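So the simulator finally runs on the old desktop in the garage, and I've been grinning about it since April. The real arm (I call it Harkley, don't ask) is still waiting on a wrist bearing, and I got tired of staring at it. Why not let a virtual one practice in the meantime?

The idea is pretty simple. Every run gets a new room with random colors and textures, so the policy can't lean on one familiar background. I've got 2000 rooms queued up and 79 finished so far – slow going, but the fan noise keeps the garage cozy! My current favorite has crimson walls, a little window and a white Y-shaped thing I keep wanting to call a slingshot.
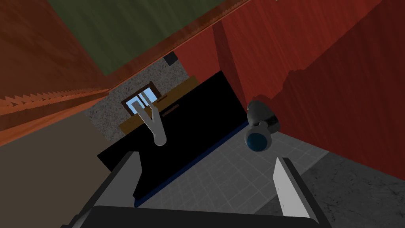
Jae-in Kang thinks I'm randomizing too much too early, and that I should lock the lighting down until grasping works at all, then loosen things up bit by bit. Fair point, and I did try it last night with 29 rooms under one fixed light. Training felt calmer, but I'm not ready to call it.

Next up is the finger friction, which I've been guessing at the whole time (yes, really). If anyone has decent numbers for printed fingers on smooth plastic, please send them over – I'll be out there with a kitchen scale otherwise.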